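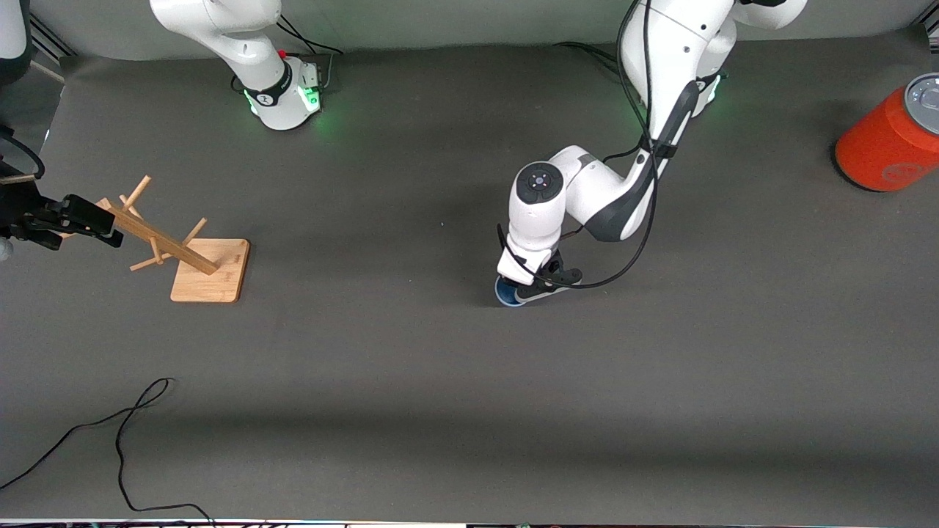 How to Season a Carbon Steel Pan (and Keep It That Way)

I love carbon steel. It heats up faster than cast iron, it's light enough to toss vegetables in, and after a few months of use an egg will slide across it like a puck on ice. The first coat of seasoning makes people nervous, so let's go through it slowly. Set aside an afternoon when you can open the windows – there will be a little smoke!

What you need

Your pan
Dish soap and a stiff scrubbing brush
A neutral oil such as grapeseed or canola
Old cotton rags (paper towels shed lint)
Oven mitts you trust

Step 1: Strip the factory coating

Most new pans ship with a layer of wax or oil to stop rust on the shelf. Fill the sink with the hottest water you can stand, squirt in plenty of soap and scrub both sides hard. My nine-inch Prutumo took two rounds before the water stopped beading on it. If yours still feels tacky, go again. Rinse well.

Step 2: Dry it all the way

Towel it off right away and put it over a low burner until every trace of water is gone, including around the rivets. Bare steel can rust while you're answering the door. Ask me how I know.

Step 3: Oil it, then wipe the oil off

Put a small spoonful of oil in the warm pan and rub it everywhere: inside, outside, up the handle if it's metal. Now take a clean rag and wipe as if you'd put the oil on by mistake and wanted it all back. The thin film left behind is plenty. Thick oil turns into sticky brown freckles, and you'll be back at Step 1.

Step 4: Bake

Heat the oven to 300 degrees, put the pan in for 14 minutes, then take it out and wipe once more to catch any beads of oil. Turn the oven up to 450, put the pan back upside down and leave it for an hour. Let it cool in there with the door shut. Check the handle first, please – wood and silicone don't belong in a hot oven, and those pans should be done on the stovetop, one patch at a time.

Step 5: Repeat

Three coats is a good start. The color will be uneven, maybe bronze in one spot and nearly black in another. Mine looked like a map of somewhere for most of October and cooked beautifully the whole time.

Everyday care

Cook fatty things early on: potatoes, pork chops, onions in too much butter. Stay away from tomatoes and wine until the pan is properly dark. After dinner, rinse it warm, brush out the bits, dry it on the burner and rub in a drop of oil.

If you do get rust, scrub it with steel wool down to gray metal and add one fresh coat. Zixuan Jia wrote in to ask whether a pan left in a damp garage all winter could be saved. Yes! Scrub, dry, oil, bake, and fry some potatoes in it.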